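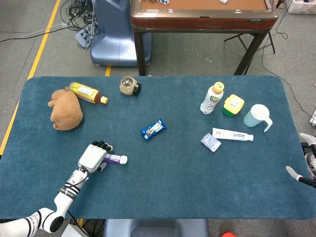 A purple tube with a white cap in the robot's hand at the Fellholm lab.

Hanna Romaniuk had expected the soft toys to be the problem. Her group at Fellholm has been teaching a two-armed robot to pick household items off a tabletop mat, and most of the early failures in her notes involved plush.

"It was the small tubes," she says. "A hand closes on a plush toy badly and still holds it. With a tube you get one good place to grip, and if you miss that the thing rolls."

The method she and Ottó Mészáros have been testing is simple to describe. The robot practices on a crowded mat, with bottles, boxes, a jar and a wrapped bar lying at whatever angle they land. Earlier work in the group had used one object at a time, standing upright.

Mészáros ran the comparison. Each version of the software was trained on 210 demonstrations, one set with single objects and the other with the full spread. Both were then tried on items neither had been trained on.

"The crowded set did better on anything lying on its side," he says. "On upright bottles I couldn't tell them apart. I went back and checked that, and I still couldn't."

A demonstration means a person guiding the arms by hand through the whole pick. Romaniuk did most of them herself over eight weeks, and she thinks that is a weakness. "The robot has learned my habits. I come at a tube from the left. Somebody else might not."

So two more operators will record a new set in November. Mészáros also wants to try clear packaging, which the cameras read poorly.

Asked when a robot like this might tidy a real kitchen table, Romaniuk would not give a date. "We have a mat that stays flat and lights that stay on," she says. "I'd like to see it work with a tablecloth first."

The group plans to release the demonstrations along with its paper.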